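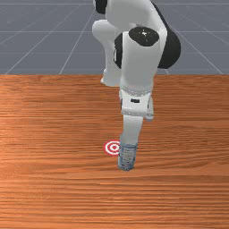
# Setting up the Telby place cell in simulation

Revised 09/06/2020, Maj-Britt Blomqvist

These steps bring up the simulated cell used to check place offsets before they go to the arm at Parndale. You need the Telby scene package and a working copy of the joint limits file.

## 1. Load the scene

Open `telby_place` and let the physics settle for 300 steps. The table is a fixed body. If it drifts against the floor grid, its mass has been set to something other than zero.

## 2. Check the tool frame

Move the arm to the ready pose, flange pointing straight down. Jog 20 mm along tool Z. The finger assembly should travel vertically toward the wood. Any sideways motion means the tool frame is still the default one – reload `tool.yaml` and repeat.

## 3. Set the target

The red-and-white bullseye is a flat visual marker with no collision shape, so the cylinder can overlap it without contact forces. Edit its position in the scene file only. Dragging it in the viewer does not update the planner.

## 4. Tune the grip

Start with a contact stiffness of 1000 and raise it if the cylinder slips. Above 2000 the contact tends to jitter.

## 5. Run and log

Run one place cycle and stop before release. Compare the cylinder center with the marker center in the log, in X and Y separately. Enter the difference as the place offset and run again.

Offsets saved before May use the old Majumder base frame. Ask Oluwaseun Onyeka for the conversion script.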